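Household Chemistry for Everyday Living
Handout 9: Reading a Label Before You Pour

Welcome back, everybody! I promised last time that we would slow down a little, so this week we are staying with one small subject, the label, and what it can and can't tell you about the liquid behind it. Please read this before our next meeting and bring your copy of the Cullum reader with you (the older printing is fine, only the page numbers differ).

Start with the name of the product, which tells you very little, and then go to the signal word. "Caution," "Warning" and "Danger" are steps on a ladder, with "Danger" at the top, and many people who have cleaned house for years have never noticed them. Kátia Bastos, who taught this course before me, used to have everyone read a label aloud from top to bottom, and I still think it's the best half hour of the term.

Next, look for the dilution. If a label asks for 17 milliliters of concentrate, topped up with water to 500, measure it! A stronger mix often leaves a sticky film behind, and then you are wiping twice.

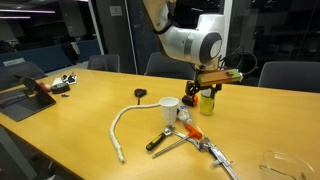
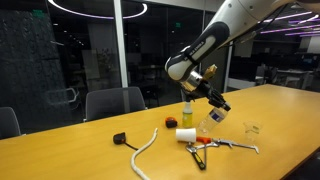

Bottles on the tabletop, with a robotic arm above.

Now for the part I care about most, so bear with me. Never move a cleaner into a bottle that once held a drink. Clear liquids look alike, pale ones can pass for juice or tea, and a guest reaching into your cupboard doesn't know your system. Keep products in the containers they came in, and if you dilute something into a spray bottle, write the name, the strength and the date on it before you fill it. And please, no bleach with ammonia or with anything acidic, vinegar included.

For next time: choose two products from home, copy down the signal word and first aid lines from each, and compare notes with your partner. Itzel Salinas has kindly offered to collect the sheets, and you can leave late ones in the tray outside room 662.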